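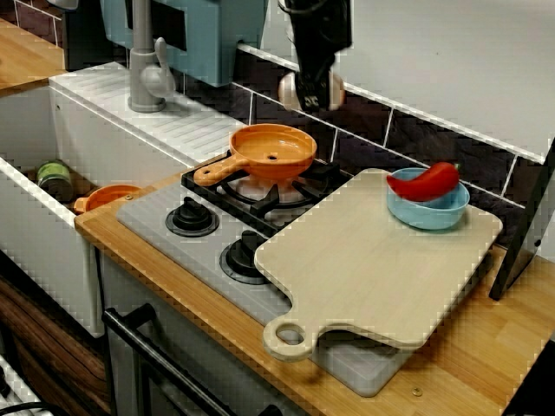

Figure 2. Play kitchen with sink, stovetop and light wooden countertop. An orange toy pan and a small can with a green label are in the basin.

3.2 Setting and materials

The study was carried out in the play areas of two preschools in Turemport, referred to below by the names of their districts, Skorside and Mets. Both preschools serve children between the ages of three and six, and both set aside a period each morning when the children choose their own activity. Recordings were made only during this period. The Skorside play area is a single large room divided by low shelves. At Mets, pretend play takes place in a smaller room that opens onto the hallway, and adults pass through it often.

Each site had a play kitchen with a sink, a stovetop and a stretch of countertop (Figure 2). The stock of toy food and cookware was matched across sites before recording began, so that any difference in the words used by the children could not be traced to the objects on hand. Containers with printed labels were kept in the set. Earlier work on pretend play has tended to use plain blocks or unmarked shapes, which leave the child free to assign any identity to the object. A labeled container limits that freedom to some degree, and the limits were of interest here.

3.3 Recording and transcription

Audio was recorded with two microphones at each site, one above the play area and one at child height. Sessions ran from January until the end of the spring term. Children were told that their voices would be recorded and could ask for the microphones to be turned off. When a child made this request, the session was ended and the material was not used. Parents gave written consent before the first session.

The recordings were transcribed by Triin Kivi and Baiba Avotiņš in Wolo, a transcription tool developed within the project for overlapping speech. Stretches with more than three speakers talking at once were marked as unclear and left out of the count. The final corpus holds 787 episodes of pretend cooking, where an episode is defined as a run of talk and action that keeps to one announced or implied dish. An episode ends when the dish is declared finished, when it is dropped for another activity, or when no child speaks to it for a full minute.

3.4 Coding of role claims

A role claim was defined as any utterance in which a child assigns a part to himself or herself or to another child. Direct claims name the part ("I'm the cook"). Indirect claims imply it through an order, an offer or a complaint ("Your soup is too late"). Claims about absent persons were coded in a separate category and are not treated in this section.

Indrek Rätsep and Ieva Navickas coded the corpus independently, after a training period on some 200 episodes taken from pilot recordings. These pilot episodes are not part of the final corpus. Disagreements were settled by discussion, and where no agreement could be reached the claim was coded as indirect. This rule works against our main hypothesis, which predicts a larger share of direct claims at Skorside, and was chosen for that reason.

The most difficult cases concerned washing. Children at both sites treated the sink as part of the cooking sequence, but they did not agree on whose job it was. In some episodes washing belonged to the cook. In others it was handed to a younger child, often without a named part. We coded the second type as an indirect claim only when the younger child replied in words or took up the task. Silence alone was not counted as acceptance – a point on which our scheme differs from the one proposed in our pilot report.

3.5 Limits of the material

Three limits should be noted. The first is that the two rooms differ in more than size. The traffic through the room at Mets gave the children there a steady supply of adult visitors, and many episodes were broken off to serve them. These episodes were kept, with the adult speech marked but not coded.

The second limit concerns group size. At Skorside, as many as 7 children could be present in the play area at one time, and the share of unclear speech rises with the number of speakers. Role claims made in large groups are therefore likely to be underreported.

The third limit is the absence of video. Nods, pointing and the handing over of objects are known only when a child spoke about them. Edgars Dambrauskienė kept written notes during the sessions at Skorside, and these were used to check the start and end points of episodes. No such notes exist for Mets. For this reason, the comparison in Section 4 rests on spoken claims alone, and nonverbal refusals are left for later work.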